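Conservación y clasificación de cartas coleccionables en casa: consejos de taller

Las indicaciones siguientes sirven para cartas de formato estándar (63 x 88 mm) y para las de formato japonés (59 x 86 mm). Las medidas de funda no son intercambiables: una carta de 59 mm en funda de 66 mm se desplaza al barajar y acaba con la esquina inferior marcada.

Zona de trabajo

Mesa estable, sin vibraciones, con tapete de neopreno de 2 mm. Los tapetes de tela fina dejan pasar las irregularidades del tablero y dificultan levantar una carta sin doblarla. Antes de empezar, pasar un paño de microfibra seco por toda la superficie. Los limpiadores en spray dejan una película que se transfiere al reverso de la carta; si se ha usado alguno, esperar hasta el día siguiente.

La luz debe entrar de lado, con un flexo a baja altura. Con luz cenital no se ven los arañazos del foil ni las líneas de impresión. Una bombilla de 4000 K basta. Las ultravioleta, solo para comprobar autenticidad y durante pocos segundos.

Manos lavadas y secas. Los guantes de algodón enganchan las esquinas y restan tacto; los de nitrilo son aceptables si ajustan bien. No usar crema en las dos horas anteriores.

Enfundado

1. Abrir la funda presionando ligeramente los dos cantos largos.
2. Introducir la carta por el borde inferior, recta, sin apoyar una esquina antes que la otra.
3. Expulsar el aire pasando el pulgar de abajo arriba.
4. Si se utiliza doble funda, la interior se coloca con la abertura hacia abajo y la exterior con la abertura hacia arriba.
5. Dejar el mazo una noche bajo un libro plano. Un peso excesivo deja marca en los foil gruesos.

El doble enfundado aumenta el grosor del mazo y no todas las cajas lo admiten. En las Dilov de cartón rígido cabe un mazo principal con doble funda, pero el lateral debe ir aparte. Las Ulance de plástico tienen más holgura; a cambio, la tapa roza el canto superior y conviene interponer un separador.

Las fundas se sustituyen por juegos completos. Mezclar fundas nuevas con otras de varias semanas produce diferencias de tono y de deslizamiento que en un torneo pueden considerarse cartas marcadas. Guardar 6 de repuesto del mismo lote dentro de la propia caja.

Humedad y temperatura

El cartón de las cartas y la lámina metálica de los foil absorben la humedad de forma distinta, y de ahí viene la curvatura. El intervalo razonable está entre el 45 y el 55 % de humedad relativa. Un higrómetro doméstico es suficiente, siempre que se calibre antes con sal: tapón de botella con sal húmeda, bolsa cerrada, ocho horas; la lectura debe ser 75 %. Si marca otra cosa, anotar la diferencia en una etiqueta pegada al aparato. 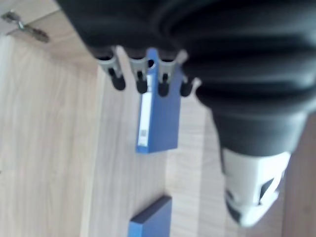 Para corregir una carta ya curvada se emplea una caja hermética con un sobre bidireccional del 49 %. La carta se deja sin funda, apoyada en vertical entre dos separadores, y se revisa cada dos días. La plancha y el secador estropean el barniz. El congelador tampoco es recomendable, por la condensación al sacarla.

Evitar las paredes exteriores, los armarios contiguos al baño y los estantes situados sobre radiadores. En un trastero sin ventilar, el gel de sílice a granel reseca en exceso y curva las cartas en sentido contrario. Un sobre de 20 g por caja grande, renovado en cada cambio de estación, es la dosis que usamos.

Clasificación después de un sellado

Tras una tarde de sobres es habitual volver con un bloque de comunes sin ordenar. El método que da menos retrabajo es el de tres pasadas.

Primera pasada: separar foil y raras, y enfundarlas de inmediato. El resto puede esperar.

Segunda pasada: agrupar por expansión, mirando el código impreso. No ordenar todavía por número.

Tercera pasada: dentro de cada expansión, montones por centenas, después por decenas, y al final orden correlativo. Con la última tanda de Villanueva, 429 cartas entre comunes e infrecuentes, el proceso completo cupo en una tarde de martes, incluido el etiquetado.

Las repetidas se limitan a las copias que permita el formato. El excedente se guarda en cajas de cartón de fila única, con separadores rotulados a lápiz. El rotulador permanente traspasa y el adhesivo de las etiquetas baratas migra a las cartas vecinas.

Para el inventario basta una hoja de cálculo con cinco columnas: código, número, idioma, estado y ubicación. Tobias Mbeki propone añadir una sexta con el torneo de procedencia. Resulta útil a quien cambia cartas con frecuencia y prescindible en una colección estática.

Álbumes

Emplear hojas de polipropileno con carga lateral. El PVC se reconoce por el olor a plástico nuevo y por la adherencia; con el tiempo opaca la superficie. Las anillas en D causan menos marcas que las redondas, que muerden la columna interior de cartas cuando el álbum se llena. Los álbumes Domico de cremallera no llevan anillas y evitan el problema, aunque no permiten intercalar páginas.

Almacenar en vertical, con el lomo hacia fuera y sin comprimir. Un álbum medio vacío se comba: rellenar el hueco con una plancha de cartón pluma cortada a medida. No colocar dos cartas por bolsillo, salvo comunes con funda interior.

Limpieza de fundas y tapetes

Las fundas con polvo se limpian una a una, con la carta dentro y un paño seco. Si hay restos pegajosos, retirar la carta y desechar la funda. El alcohol isopropílico vela las de acabado mate.

El tapete se lava a mano en agua fría con jabón neutro. Se enrolla con una toalla para extraer el agua, con la cara impresa hacia fuera, y se seca en horizontal. Ni lavadora ni tendedero con pinzas: los bordes cosidos se deforman y luego no asientan. Guardar enrollado, nunca plegado.

Transporte

Caja de mazo en posición vertical dentro de la mochila, lejos de la botella. En mayo y durante todo el verano, no dejar las cajas en el coche, ni siquiera en el maletero. Dados y contadores, en bolsa independiente; sueltos dentro de la caja abollan el canto de las fundas. Para envíos postales: funda, protector rígido, cinta de carrocero con una pestaña doblada para poder abrirlo, y dos cartones sujetos alrededor que sobresalgan un centímetro por cada lado.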